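May 4, 2022. Camera retention bench, entry by S. Solanki

Carrying on from the November notes on the toll plaza recorder. Same question: does the recorder hold a complete record when the uplink to the concession office drops?

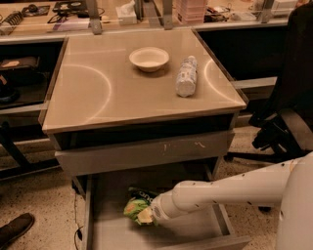
## Setup

- Recorder: Dirnham unit, firmware as delivered, no patches.
- Four lane channels, fixed lens, night mode forced on.
- Playback and hash check on the Clemex workstation.
- Uplink simulated through the Rurner switch so it can be cut by script.
- Clock source: local NTP. GPS input left unconnected.

Kendra Zacharias wrote the cut script. It drops the uplink for 30 seconds, restores it, waits for the recorder to report "synced", then repeats. 99 cycles in the full run.

## Run 1

Stopped early. Channel 3 was writing to the wrong volume because I had left the old mount path in the config. Data discarded. Fixed path, restarted the recorder, checked all channels before going again.

## Run 2

Full 99 cycles. The local copy has no missing segments on any channel. The office-side copy is a different matter: 867 segments absent after the last sync, though the recorder reported "synced" at the end of every cycle.

Pulled the segment index from both sides and compared. Every missing segment starts inside a cut window. Segments that were already open when the link dropped get resent. Segments opened during the drop are written locally, flagged as sent, and never queued again.

So the status flag means "queue empty". It does not mean the two copies match. The manual uses the word "synced" without defining it.

## Why it matters for the report

The inquiry panel's request is worded as "footage held by the operator". If the operator searches only the office copy, it can state in good faith that there is no footage for a given interval while the lane cabinet still has it. The same gap could be read as a camera having been taken down or switched off. The lane-side index separates the two cases: a removed camera leaves a channel-loss event, and an uplink drop leaves none.

Checked this by pulling the lead on channel 2. Channel-loss event logged at once, and a second entry on reconnect. Both survive a reboot.

Overwrite on the lane side is oldest first. Any preservation notice needs to name the lane recorder explicitly or it will carry on overwriting.

## Open

- Repeat with longer cuts. Sitthichai plaza logs show outages well over 30 seconds.
- Kendra to check whether a forced re-index on the recorder puts the unsent segments back in the queue. Do this on a cloned disk only.
- Ask Dirnham support what sets the sent flag. No reply yet to the first ticket.
- Office-side index has no channel-loss events at all. Not clear if they are filtered out or never transmitted.
- Hash lists for run 2 are in the shared folder, read only. Run 1 config kept next to them for reference.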